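Lavero Round Tablecloth, 2 Years In

I bought the Lavero from the Mercado home store after my old cotton one got a burn hole in it. 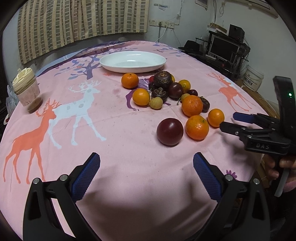
The cloth costs more than the Zolta I had before, and the fabric is heavier. Out of the package it had deep fold lines that took two passes with a warm iron. After that it hung evenly on our table.

I wash it at low heat and it has not shrunk. Tomato sauce came out with dish soap if I got to it within 30 minutes. Coffee left a faint ring that is still there. The hem has held except for one spot, which I restitched by hand last August.

My complaints are small. It takes a long time to dry on a rack, and crumbs cling to it, so I shake it outside. The store only carries it in two sizes, and the smaller one sells out.

I would buy it again, but I would wait for a sale.

Posted April 12, 2020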